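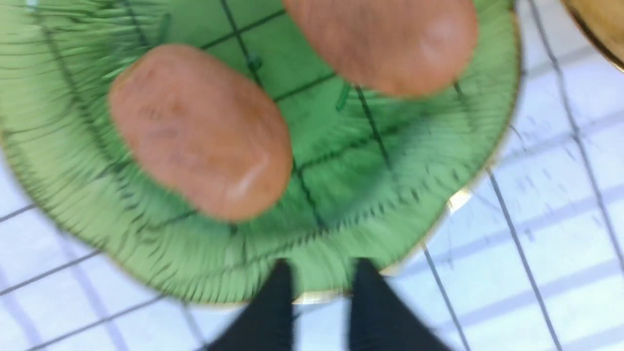
Orkgate lends out pretend food and the dishes to serve it on, to preschools, speech therapists, community theaters and the occasional grandparent who has run out of ideas. We have been at it long enough to collect a set of questions that come in every month, plus a few that came in once and deserved an answer anyway. The green plate with the gold rim is the one people write to ask about, usually while borrowing something else. You can see the grid of the table sheet right through the middle of it, and the smooth pinkish-brown pair sitting on top has been mistaken for several foods in our inbox. They go in the potato bin. Please return them to the potato bin.

What comes in a set?

It depends on the set. The catalog has 204 entries at the moment. It had 203 until Tuncay Başaran found the leeks behind the freezer. A basic table set is plates, a few vegetables and a table sheet. The bigger ones add cups, a ladle and a bread board. Every set has a packing card taped inside the lid with the contents listed. If your card says "parsnip (see note)" and there is no note, there was never a note.

Can I get just the vegetables?

Yes. Ask for a loose bag and tell us which ones. Carrots, potatoes and tomatoes are nearly always in. Eggplants are booked up for most of March by a theater in Pillham, and we have decided not to ask.

Are the plates really glass?

The ones on the shelf marked Glass are. We also carry melamine plates in plain white and a blue that nobody would call fancy. If the children at your table are still at the throwing stage, take the melamine. If you are unsure whether they are at the throwing stage, take the melamine.

What happens if we break one?

Wrap up the pieces, put them in the trash, and tell us. There is a flat charge for a glass plate, taken out of the deposit. You don't have to mail us the pieces as evidence. Two people have.

How much is the deposit?

$84 for any set that includes glass, and nothing for a loose bag of vegetables. You get it back when the set comes home and Erdal Bayram has been through it with the card. He does this in the evening, so a refund on a set dropped off at 9 a.m. won't show up at 9:05, however many times you refresh the page.

Do you have matching plates?

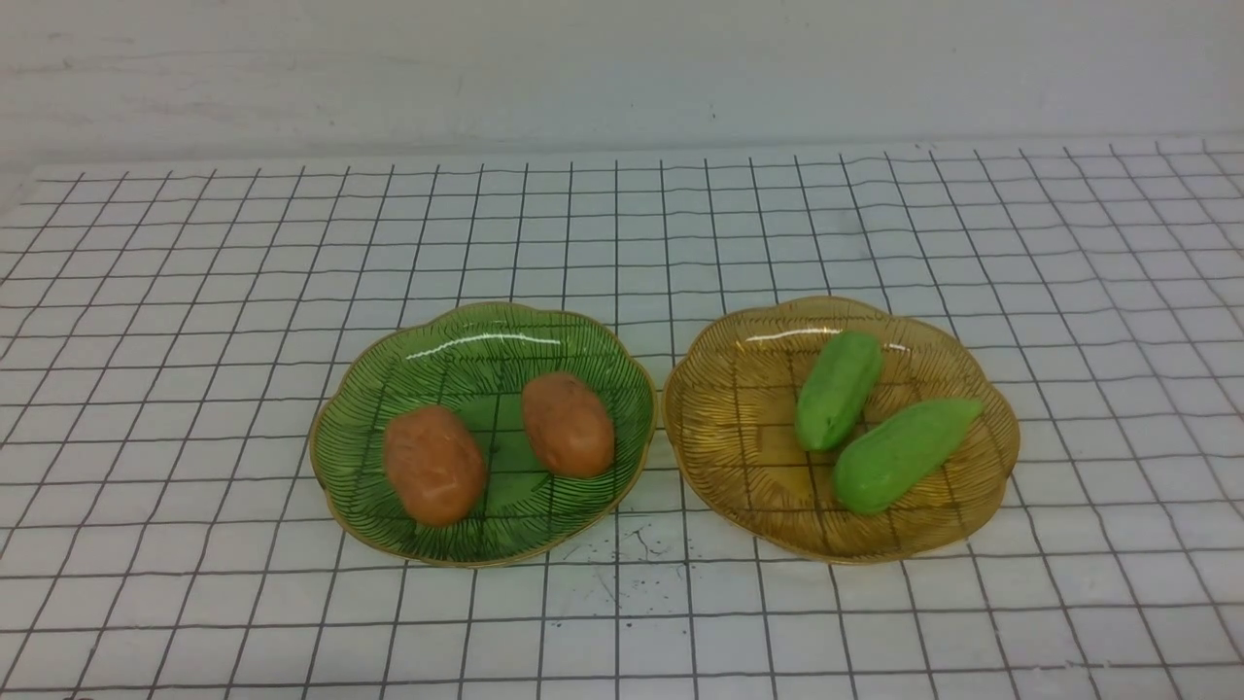
Matching is a matter of temperament. Our glass came from estate sales, from a closed restaurant in Arnitz and from a box somebody left on the step, so full services of one color are rare and usually spoken for. What we can do is match shapes. The green and the amber have the same wavy edge and the same thin gold rim, with dark lines fanning out across the inside, and they look fine next to each other with a pair of vegetables apiece. The potatoes on the green one are the orange-brown kind with the little flecks for eyes. If you need six plates all alike for a photo shoot, you want the white melamine.

What is the grid sheet for?

Officially, it makes setting the table easier. A child can be told "two squares over" and get a plate there without a debate. Therapists like it for left and right, above and below. It also hides very little, so you will find the missing pea. The sheets are white with thin dark lines, they wipe clean, and they crease if you fold them, so roll yours up with the cardboard tube inside. Ironing has been attempted. That sheet is now two smaller sheets.

What do you do with two plates and some vegetables for a whole session?

More than you'd guess. A few things borrowers have told us worked:

Move one potato from one plate to the other, and have the child say which plate has more. Then do it again, because they will ask for it again.

Take orders. One person is the waiter and has to remember which color plate the customer wanted. Adults are worse at this.

Hide something under a napkin and ask what's gone. Don't use the same vegetable every time. They catch on by the third round and start guessing before you've lifted the napkin.

Can real food go on the plates?

We'd rather it didn't. Some of the gold rims are old and we don't know what's in them. Once a set has been used for an actual lunch, it also takes much longer to clean, and someone always sends back a real grape in with the pretend ones. Erdal has bitten a pretend one checking.

How do I clean everything before I return it?

Glass gets washed by hand in warm soapy water, with a soft cloth on the rims. No dishwasher, no scouring pad. Vegetables get a damp wipe and should be dry before they go back in the bag. Leave the cloth napkins dirty; we wash those ourselves, and your detergent smells of coconut.

How do you pack for shipping?

Plates go on edge with felt between them, vegetables in the corners where they do some good as padding. Send them back the same way. We ship as far as Ashour on the regular van, and past that you pay the carrier. Our heaviest single order was 600 pieces for a school fair, and it came back with 600 pieces, though not the same ones. If you own a wooden artichoke and haven't seen it lately, write to us.

Can I buy the green plate?

No.

What about the amber one?

Ask Tuncay, and catch him before noon.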